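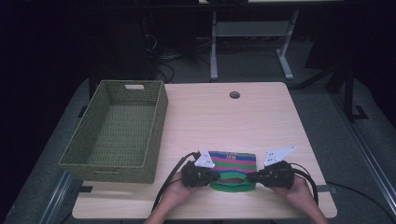
Striped knit and the green basket, before I put sweaters away till December

Drindeck wrote:
Do you fold chunky knits or roll them? Mine go in the basket in a bundle - collar at one end, MIKI lettering on the outside. 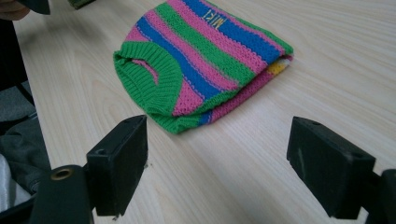

Thanakorn Limsakul: Roll them! Folded knits get a crease across the chest.

Seltport wrote:
Disagree, rolling stretched the neck on mine. I fold all 7 of my sweaters.

Drindeck wrote:
Ok, folding it is - but loosely.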